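Charalambos Kontogiannis contesta al teléfono con la boca llena. «Perdona, estaba con el desayuno, pero dime, dime, que de regaderas hablo a cualquier hora.» Y vaya si habla. Lleva media vida juntándolas, primero en un trastero y ahora en Bamemar, la tienda taller que comparte con Tudur Ifans, y entre los dos han reunido 257 piezas, de las de jardinero serio a las de juguete.

Le pregunto por dónde empezó y se ríe. «Por una verde con la boca torcida que me costó 2 euros en un rastro. Regaba fatal, un chorro hacia el zapato y otro hacia la pared, ¡y a mí me encantaba!» La conserva todavía. No la vende ni la presta, y Tudur asegura que una vez lo vio hablarle.

Lo que más le entusiasma es el pico. Puede pasarse un cuarto de hora con eso, y yo encantada de escucharle. «La gente mira el color, y lo entiendo, porque el color te alegra la mañana. Pero el pico lo es todo. Uno largo te deja llegar al fondo de la estantería sin mover ni una maceta. Uno corto es para el que riega de pie, con prisa, antes de irse a trabajar. Yo a cada cliente le pregunto dónde tiene las plantas, y con eso ya sé qué pico necesita.»

Tudur, que se ha sumado a la conversación con el altavoz puesto, es más de asas. «Charalambos exagera con el pico. Tú coge una regadera llena y aguántala un minuto: a ver de qué te acuerdas luego, si del pico o de la muñeca.» Él prefiere las asas de vuelta entera, que permiten ir cambiando la mano de sitio a medida que el agua baja. Las pequeñas pesan 910 gramos cargadas hasta donde él recomienda, y de ahí no le gusta pasar para el riego de interior.

Discuten también por la manera de guardarlas. En Jurkel, el local anterior, colgaban de ganchos, y Tudur cuenta que cada mañana aparecía alguna en el suelo. Ahora son fieles a los estantes bajos de lamas. «Es que el agua que queda cae entre las tablillas y se acabó el cerco», dice Charalambos. «Ponlas a dos alturas, las que usas a diario arriba, y ya verás qué gusto da cogerlas. Y a la vista, por favor, ¡a la vista! Una regadera en un armario es una planta sin regar.»

En mayo quieren abrir el taller por las tardes para que los vecinos lleven las suyas a reparar. Calculan que pasarán más de 50, y a Tudur ya le preocupa dónde dejarlas mientras tanto.

Antes de colgar le pido a Charalambos un consejo para quien solo tenga sitio para una. Se queda callado, cosa rara en él, y al final se escapa por la tangente: «¿Una? Pues mira, yo empezaría con tres: una rosa, una amarilla y una azul clarito, y que cada cual de la casa tenga la suya».
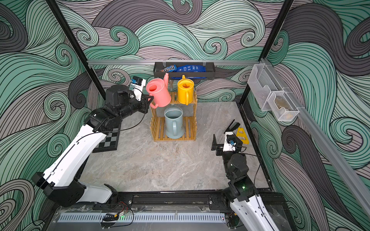
«Y las llenas por la noche», añade cuando yo ya me estaba despidiendo, «así por la mañana solo tienes que ir de maceta en maceta con el café en la otra mano».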